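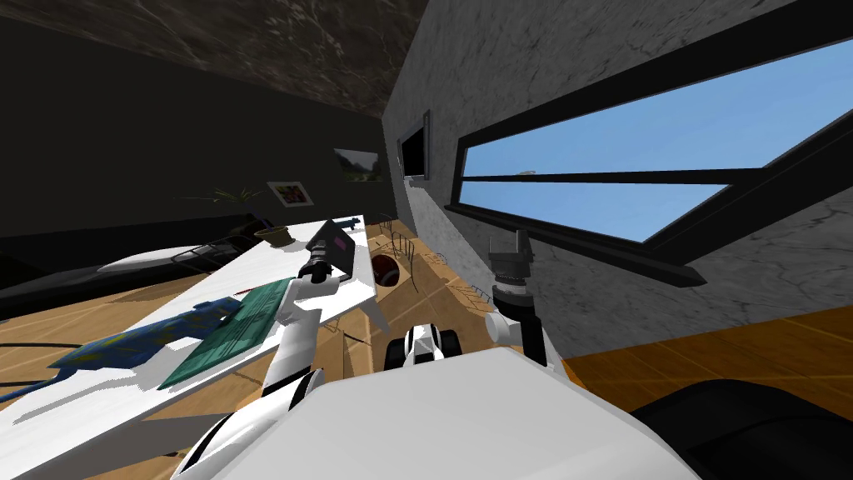 Sending a food basket to my aunt overseas, how do I keep the cheese from being a problem?

Posted by mapleporch

Hi everyone, I hope this is the right section, I wasn't sure if it belonged under Gifts or under Shipping so please move it if I got it wrong! My aunt moved to Tovcombe a few years back and she turns a big birthday in May. I would love to send her one of those big wicker baskets with crackers, jam, a nice salami and a couple of cheeses, the kind she used to put out for all of us at the holidays when we were kids. I have a budget of $100 including the shipping, and I can stretch a little if it makes a real difference.

My trouble is that I started building it myself and the post office clerk gave me a look when I said the word cheese. Then I looked at the ready-made ones and there are so many that I got dizzy. Gatti has one I like very much, but it's all packed over here and flown out, and they say 6 to 12 days. Is that too long for cheese? And will my aunt have to pay something at the door? I would be so embarrassed if she got a bill with her birthday present. Thank you in advance, you have all been so kind to me before.

Posted by Ornum_Annie

Oh, I love that you're doing this, and what a lucky aunt! I've been sending baskets to my sister and her family overseas for a long time now and I made every mistake there is, including a jar of honey that arrived as a very sweet box.

The biggest thing I can tell you is to order from a shop in the country where she lives. You go on their website from here, you pay with your regular card, and they drive it over to her. It never crosses a border, so there's no customs form and no bill at the door, and fresh things like cheese and salami stop being a worry (plenty of countries won't let you mail in meat at all, so please check on that salami before you spend a penny on it). For my sister I use a little place called Serthorpe, and they let you swap items if you write to them, which I always do as my brother-in-law can't have nuts. I don't know if they go as far as Tovcombe, but it's worth an email.

Your money goes further too. When I was mailing from home, more than half of what I paid was postage, and the basket looked kind of skimpy when it got there. Do look at the weight or the list of what's inside and don't go by the photo, because a lot of them stuff the bottom with shredded paper. Mine once had a 300 gram fruitcake listed as "large."

And put her phone number on the order! The driver will call if she's out, and otherwise it can sit in a depot all weekend. If you want it to feel like it came from you, mail a handwritten card separately a couple of weeks ahead. My sister keeps all of mine in a kitchen drawer.

Posted by two_left_mittens

12 days is too long for soft cheese. Hard cheese sealed in wax might be ok but I wouldn't. Just do cookies and tea.

Posted by bramblecart

I agree with Annie about buying over there. If you've got your heart set on the Gatti one, write and ask whether the duty is prepaid. Some shops add it at checkout and some leave it to the person getting the box, and it isn't always clear from the order page. Ask what they do about a late delivery too while you're at it. I would also leave out chocolate if it's going to be warm there in May, mine melted and set again into one big lump. We ate it anyway and it was fine.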